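Section 4. Swapping the gears in your Draria music stand turntable

I wrote this part after doing the job twice on my own display turntable, so it's longer than the sheet that came in the carton. Set aside an evening if it's your first time.

Note: units with a serial number below 2098 have a glued base plate. Skip to Section 6 if yours is one of those.

1. Unplug the turntable and lift off the top plate. It pulls straight up. Mine was stuck, and a little wiggling side to side got it going.

2. Turn the base over and take out the four long screws. Keep them apart from the short ones — they look alike until you try to put them back.

3. Slide the cover toward the cord and lift. There's a thin washer under there that loves to roll away, so go slow!

4. Pull the small gear off the motor shaft, then the big one off its post. Please don't pry with a screwdriver. I did, and I've got a nice scratch in the housing to show for it.

Caution: the wires to the switch are short. If you yank the cover you'll pull them loose, and then you're soldering.

5. Wipe the old grease off the post with a dry rag. Vy Vương at the Lillgate shop told me to skip the solvent, and I've had no trouble doing it her way.

6. Check your new set against the old one before anything goes back in. The part number is 3493 for the slow speed and 339 for the fast one. I ordered mine from Alvarado and they came in around nine days.

Work over something soft, with a shallow dish for the parts.

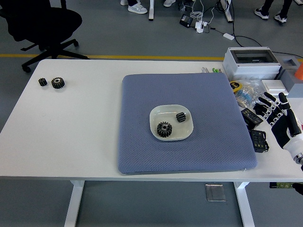
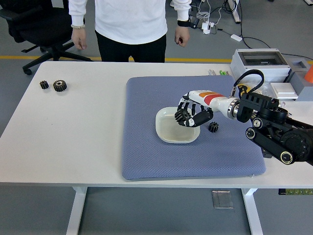

7. Put a dab of grease on the post, about the size of a pea, and press the big gear down until it stops. The small one goes on after that, hub toward the motor.

8. Spin everything by hand for a full turn. If it catches, back the small gear off a hair and try again.

9. Cover on, long screws in, top plate last. Plug it in and let it run empty for ten minutes before you load it up.

Note: a faint hum is normal the first day. Grinding means go back to step 7.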